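Clollance Kitchen Lab > Planning Group > Minutes > September

Equipment planning meeting, started 4 p.m.
Chair: Roxana Bedoya. Minutes: Consuelo Llanos.

1. Second arm
Roxana opened with good news - the Plerneck quote is in, and it leaves room for spares! We agreed to ask for the same model so our parts fit both.

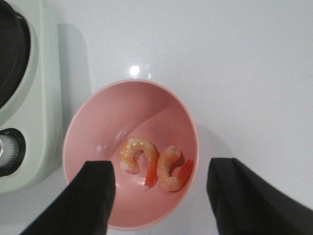 Gripper fingers are the first spare on the list. Consuelo wants two finger shapes priced, one narrower than what we have now. Two cooked shrimp in the bottom of a bowl leave the fingers little flat surface to work with, and we would love to add more small, curved foods next term. Agreed: one set of each shape.

2. Breakfast station 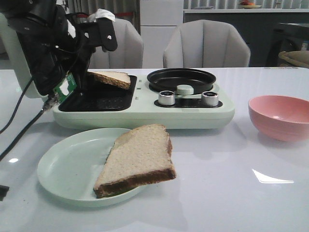 Item 2: arm at the grill plate, second slice on the plate in front.

Everyone wants to keep the bread task. A second appliance would let us prepare one station while the other runs. Limit set at $199, to be bought from Rivadeneyra if they have it.

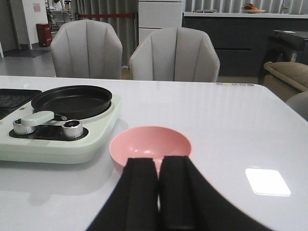 Planning Minutes, p. 2

3. Table and power
The Enel bill goes to Roxana for the running cost estimate. A bigger table can wait until the new arm has a delivery date.

4. Cables and small parts

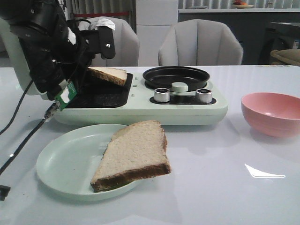
Cable sleeves, clips and a cover for the electronics come to $526, over several orders. The circuit board is out in the open beside the gripper, so the cover goes first. Approved, very happily.

Action: Consuelo to send the parts list to Plerneck.

Contact the planning group | © Clollance | Back to top

Comments

rb: Please add 16 spare screws to item 4.

Consuelo L.: Added! Sleeves come in black only, fine by me.

Bench user: So glad about the second station. Can we try bagels?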